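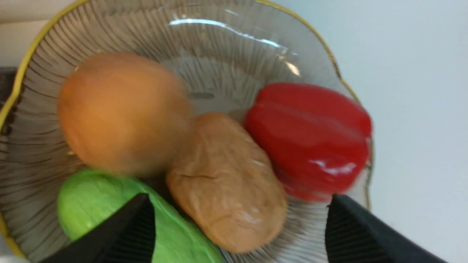 Thu 5 September

First club night after the summer break. Seven of us turned up, which is a good number for the room, and we got the arm running again before the pizza came.

The task this term is called Clear the Plate. Each team has to move the toy food off a dish and into a bin, one piece at a time, with no human hands on anything once the clock starts. A run lasts 175 seconds. You lose points for dropping a piece and you lose a lot more for moving the dish off its spot. Ionuț Toma wrote the rules back in April and he has not softened them, though several of us asked.

We spent the first hour on calibration. Someone had changed the height of the table over the summer and the saved positions were all too low. I redid them by hand, which is slow work, and wrote the new ones on a card taped inside the cabinet door. If you move the table again, please redo the card too.

After that we took turns driving. The potato is the piece I would give to a beginner. It is long, so you can come at it across the narrow side, and the wrinkles seem to help the fingers hold on. The pepper is harder. It's shiny and lumpy, and when it lies against the slope of the dish you have to bring one finger down between the pepper and the glass. I tried it four times and got it once.

The glass dish was Ionuț's idea. Last term we used a flat plastic tray and every team had a full score by the third week. With the dish, the food slides back toward the middle when you let go of it, and the ridges and the gold edge throw glare into the wrist camera. Our color detector did fine on the green cabbage and badly on anything next to a bright spot. Bilgin thinks we should lower the exposure. I think we should move the lamp first, as it costs nothing. We'll try both next week and write down the results.

Grip force was the other argument of the night. The setting goes from 0 to 1000 on our controller. At 400 the pepper slipped out on the way up. At 700 it held, but the whole dish shifted when one finger pressed on the side. We left it at 700 for now and slowed down the approach.

Team names so far are Prunia and Trundora. Mine is Trundora. I didn't pick it.

Things to do before next time:

New batteries for the timer.
A rubber mat to go under the dish - check the rules first, Ionuț may say no.
Copy the log files off the old laptop.
Find the second bin.

I also want to rewrite the part of our code that picks which piece to go for first. Right now it takes whatever looks biggest to the camera, and that isn't always the easiest one to reach. I have a draft of it that sorts by how much free space there is on each side. It runs on saved pictures but I haven't had it on the arm yet.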